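Windum library to lend tools and kitchen gear starting in July

The Windum Public Library will begin lending household tools, kitchen equipment and yard gear in July, using a ground-floor room that has held back issues of magazines for most of the building's life.

The new service, which the library is calling the Debnath Room after the family that paid for the shelving, will open with 991 items. Anyone with a Windum library card in good standing can borrow from it at no charge.

Library director Shanthi Patwary told the town council on Monday that the idea came from a survey sent out with last winter's water bills. The survey drew 3,962 replies. One question asked what people wished they could borrow besides books and movies, and the most common answers were power drills, ladders and carpet cleaners.

"We had a lot of people write in the margins," Patwary said. "They wanted a pressure washer one weekend a year and didn't want to buy one or store one. Several people asked for canning pots."

The collection includes hand tools, drills, sanders, post-hole diggers, folding tables, a cider press, two sewing machines and a large number of cake pans. Most items came from residents during a spring donation drive. The library bought the rest, mainly safety glasses, extension cords and the ladders, which it would not accept used.

Borrowers can take up to five items at a time and keep them for 10 days. Tools can be renewed once if nobody else is waiting. The carpet cleaners and the pressure washer have a shorter loan period of three days and cannot be renewed.

Late fees, which the library dropped for books several years ago, will apply to the Debnath Room. The charge is $5 a day for power equipment and $1 a day for everything else. Patwary said the staff argued over that part of the plan longer than any other.

"A late novel is one thing," she said. "If somebody has a ladder reserved for Saturday and has a roofer coming, it matters." 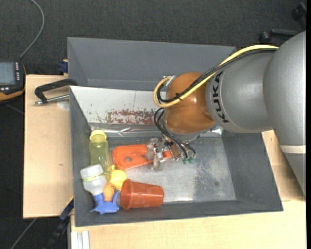

Borrowers must be 18 or older and will sign a one-page form before their first loan. The form says the borrower knows how to use the item safely and will return it clean. Lost or broken items will be charged at replacement cost, though the library will not bill for ordinary wear such as dull blades or used-up sandpaper.

Council member questions centered on insurance. Patwary said the town's carrier had reviewed the list and asked for chain saws, nail guns and propane heaters to be left out. The library agreed to all three. Two chain saws that had already been donated were given back to their owners.

The council voted to approve the lending rules with one change. The original draft limited the service to people living inside the town line. The approved version also covers residents of Pletano, who already use the Windum library under a shared card agreement and whose taxes pay part of its budget.

Gosent, on the other side of the river, is not part of that agreement. Residents there can buy a yearly card at the front desk, and the card will cover tools as well as books.

Reservations will be taken in person or by phone at first. The online catalog will show what the library owns but will not show whether an item is out — that feature needs a software update expected in the fall.

Pickup and return will be at the side door on the parking lot, so that people don't have to carry ladders through the children's area. The side door will be open from 4 p.m. to 7 p.m. on weekdays and from 9 a.m. to noon on Saturdays. Tools should not be left in the outdoor book drop.

The old magazines have been moved to the basement. Readers who want to see one can still ask at the reference desk, and staff will bring it up.

The library is no longer taking general donations, but it is still looking for a few things, including a wallpaper steamer, a tile cutter and a second cider press. People who have one to give should call ahead before bringing it in. Donated items must be in working order, and electric tools must have their original plug and cord.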